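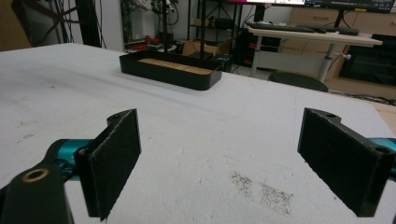 ## Section 5: Planning and Budgeting for Your Kutent Hand Grippers

*Revised Monday, August 26, 2019, by Dagim Gebretsadik*

By the time most people open this section they have already picked out a gripper and are trying to work out how much money to ask for. If that's you, welcome, and please don't send the purchase order just yet. The Kutent itself is the easy part of the budget. The pads, the spare fasteners, the table it gets used over and the hours of the person holding it are where the first plan usually comes up short, and I would much prefer you find that out with a pencil in your hand.

Work through the steps in order. Set aside an afternoon, and have your floor plan nearby if you have one.

### 5.1 Decide what you will be picking up

1. Write a list of the objects your team will handle in the first three months. Be plain about it: "neckties," "floor tiles," "paper cups." A heading like "household goods" won't help you choose a pad.
2. Next to each object, write whether it is stiff, soft, or something in between.
3. Mark anything that sheds, stains or crumbles. These objects go on their own line in the budget, with extra pads and extra table covering beside them.
4. Cross out anything you only added because it sounded interesting. You can always put it back in the second order, and people do.

> **Note:** Soft goods deserve more of your attention than their price suggests. A single folded cloth can be taken up in a dozen different ways, and each way takes practice. Plan more operator hours for cloth than for blocks or tiles, even when the cloth itself costs next to nothing.

### 5.2 Choose the pads

The Kutent ships with one pair of felt-type pads. Skimia also sells a smooth pad and a ribbed one, and all of them fit the same finger plates.

1. Order felt-type pads for light, mixed work.
2. Order smooth pads if you handle anything that snags.
3. Order ribbed pads only if your list from 5.1 has heavy, stiff items on it. They leave marks on soft goods.
4. For each gripper, add two spare pairs of whichever pad you expect to use most.

A set of pads costs $78, and that set includes the adhesive and the little scraper. Please don't leave the scraper in the bag and reach for a kitchen knife — I have seen the finger plates afterward, and plates are not covered by the warranty.

> **Caution:** Look over the lower edge of each pad before every session. Once the edge starts to fray, loose fibers can work their way between the pad and the plate. A little fraying is fine for practice. Change the pad before any work you plan to keep.

### 5.3 Work out the cost per station

We count a "station" as one gripper, one table and the things on the table. The prices below are what Skimia charges at the time of this revision. Ask for a fresh quote if yours has been sitting in a drawer.

| Item | Price | Buy when |
|---|---|---|
| Kutent gripper, complete | $610 | First order |
| Hamel table stand with clamps | $347 | First order |
| Pad set | $78 | First order, then as worn |
| Table covering | Local price | First order |
| Trays and test objects | Local price | First order, small quantity |

1. Start with one full station, even if you know you will want more. The first one teaches you what the others need.
2. Add the pad sets from 5.2.
3. Get local prices for the covering and the trays. Shipping a tabletop covering across the country rarely makes sense.
4. Put operator time on a separate page. It tends to be approved by a different person, and mixing the two slows everybody down.

If you are comparing the Kutent with a Branduvon unit, compare complete stations and not bare grippers. The two makers draw the line between "included" and "accessory" in different places, and I've had more than one long phone call that came down to a bag of screws.

### 5.4 Plan the table and the space around it

Buying a table feels like the dull part, I know. Give it a little time anyway.

1. Choose a pale, plain top. Most objects show up well against it, and so does dirt, which you will want to notice early.
2. Leave room for the stand behind the work area and for at least one tray within easy reach.
3. Budget for covers or channels for any cable that runs across the floor where a person will be standing or stepping back.
4. Include a stool for each station. Operators who stand all day get tired, and tired hands squeeze too hard.
5. Allow for a desk and a screen nearby, but keep them off the work table.

Operator hours are the line that gets trimmed first, and I'd ask you to protect it. A new person needs time to learn how far to close the fingers, and soft things are the slowest lessons of all. Take a dark maroon cloth held the way you see it, pinched near the middle, with a rounded fold standing up above the fingers and the rest hanging down between them. That is a good grip to start people on. Have them repeat it with the same cloth, then with a thicker one, then with something slippery, and write down how long each stage takes in your own shop. Those times are worth far more to your next budget than any figure I could print in this guide.
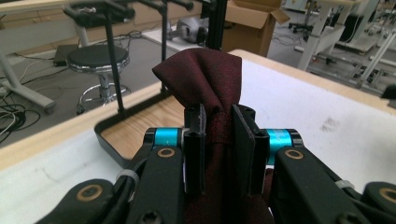
Spare parts are the other line worth protecting, and they're easy to forget because they cost so little one at a time. Put a small kit on the order for every gripper, and store it at the station where people can find it. To decide what goes in it, hold your own gripper over the table and look at the arms from above. The screws with the brass-colored rings sit out on the black linkage arms, below the bright cyan pivots, and the small white zip ties are cinched around the arms as well. Add spares of both to the kit, along with a driver that fits and a pair of side cutters.

> **Caution:** Never trim a zip tie while something is held in the fingers. Set the object down first, then cut facing away from your other hand.

### 5.5 Place the order

1. Read your list from 5.1 once more and check it against the pads you chose.
2. Fill in the Skimia order form, one line per station. Write the station name in the margin if you have named them.
3. Ask for the stand and the gripper to ship together. They are packed at separate warehouses, and unless you ask, they may arrive a week or more apart.
4. Keep a copy of the form with this guide.
5. When the boxes arrive, check the contents against the form before anyone starts building. Report missing parts within 5 working days.

> **Note:** If your budget is approved for less than you asked, drop a station before you drop the spares. One station that is always ready to use will get more work done than two that take turns waiting for pads.

Assembly starts in Section 6. You'll want the driver from your spares kit and a clear tabletop before you turn to it.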